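The Trouble With Tidy Toy Boxes

My sister-in-law has started sorting the toys by type. There are labels. Cars live with cars, animals with animals, and anything that fits no heading goes to the charity shop in Kutthorpe, where I imagine it is far happier.

I blame the shelving people. Wurkstead will sell you a playroom unit with 2 rows of matching tubs, and the brochure shows a child gazing at them like a junior bank manager. Children do not gaze at tubs. They tip them out and sit in them.

When I was small we had one box, and it held the lot. The farm had a crocodile because the crocodile was on top. My friend Dorian Masson ran a hospital for years with a staff of three cowboys and a teapot, and he has grown up to be a perfectly decent surveyor.

The grown-up case for sorting is that nothing gets lost. I have read a piece of more than 1000 words on this in a parenting magazine, and at no point did the writer consider that losing things is half the game. A lost pig is a search party. A pig in the pig tub is stock control. 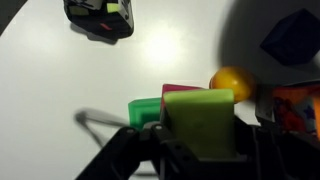
Nor do I believe it saves any time. Last Monday I spent the better part of an evening putting everything back where the labels said, including a long debate with myself over whether a dragon counts as an animal. My nephew watched from the stairs in his pyjamas with what I can only call pity. By breakfast the dragon was in the bread bin.

I have left it there. My sister-in-law wants to know which tub it belongs in, and I have told her I am looking into it.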